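회사 소개
공연 기획 로드버그(Rodberg)

로드버그는 해외 뮤지션의 내한 공연을 만드는 회사입니다. 이 업계의 소개 글에는 대개 '국내 최고'라든가 '감동을 선사하는' 같은 말이 들어갑니다. 저희도 첫 홈페이지에 그렇게 썼다가 지웠습니다. 표가 절반도 안 팔린 공연을 두고 감동 운운하기가 민망했습니다.

직원은 23명입니다. 섭외, 무대, 티켓, 정산을 나눠 맡고 있고 8월처럼 페스티벌이 몰리는 달에는 그 구분이 별 의미가 없어집니다. 주로 다루는 공연장은 좌석 수 1585석 이하입니다. 그보다 큰 곳에서도 해 봤지만 뒷줄 관객이 화면만 보다 가는 공연에 그 값을 받아도 되는지 아직 의문입니다.

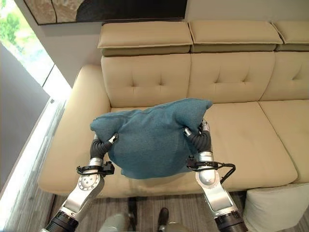
내한 소문이 돌면 로드버그에서 확인해 주나요?
계약서에 양쪽 서명이 끝나기 전에는 어떤 공연도 확인해 드리지 않습니다. 인터뷰에서 "한국에 꼭 가고 싶다"고 말한 가수는 많고, 그중 실제로 일정이 잡히는 경우는 드뭅니다.

섭외 이야기
저희가 처음 맡은 팀은 4인조 밴드 메를리(Merley)였습니다. 매니저가 보낸 메일에는 '아시아 투어 확정'이라고 적혀 있었는데, 물어보니 확정된 도시는 없었습니다. 그 뒤로는 '확정', '협의 중', '긍정 검토' 같은 단어를 믿지 않고 대관 날짜와 항공편부터 묻습니다. 싱어송라이터 무티소(Mutiso)의 공연은 이렇게 따지다가 두 번 엎어졌고 세 번째에 열렸습니다. 관객 반응은 좋았다고들 하는데, 기획사가 전하는 관객 반응이니 적당히 걸러 들으시기 바랍니다.

아일랜드 쪽 섭외는 콜름 니 호널(Colm Ní Chonaill)이 맡습니다. 더블린의 작은 클럽에서 오래 무대를 보던 사람이고, "곧 발표한다"는 말을 누구보다 싫어합니다.

티켓과 수수료
예매는 자체 시스템 피코(Piko)로 받습니다. 편리하다고 자랑할 생각은 없습니다. 접속이 몰리면 느려지고, 대기 번호가 뒤로 밀렸다는 항의도 받았습니다. 다만 결제 화면에서 갑자기 붙는 수수료는 없앴습니다. 처음 보이는 금액이 내실 금액입니다. 1인당 구매는 2매까지이며, 취소 표는 매일 오후 8시에 다시 풀립니다. 암표를 완전히 막는다고 광고하는 회사도 있던데 방법을 들어 보고 싶습니다. 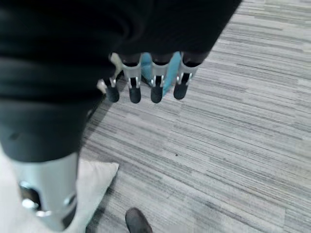 무대 연출에 대해서도 비슷한 태도를 갖고 있습니다. 조명 장비를 두 배로 늘리자는 제안서가 올라오면 노래가 두 배로 좋아지느냐고 되묻습니다. 물론 답은 오지 않습니다. 요즘은 연주하는 로봇을 세우자는 제안도 들어옵니다. 사진처럼 끝이 검은 손가락이 나란히 늘어선 손을 보면 건반 앞에 앉혀 보고 싶다는 마음은 이해합니다. 그래도 입장료를 받으려면 한 곡을 끝까지 들려주는 것이 먼저이고, 그런 제안서에 녹음 파일이 붙어 온 적은 없습니다.

함께 일하려면
공연 제안은 대관 희망일, 예산, 최근 공연의 유료 관객 수를 적어 보내 주세요. 소셜 미디어 팔로워 수는 빼셔도 됩니다. 검토에는 20일이 걸리고, 거절할 때도 답장은 드립니다. 초대권 문의에는 답하지 않습니다.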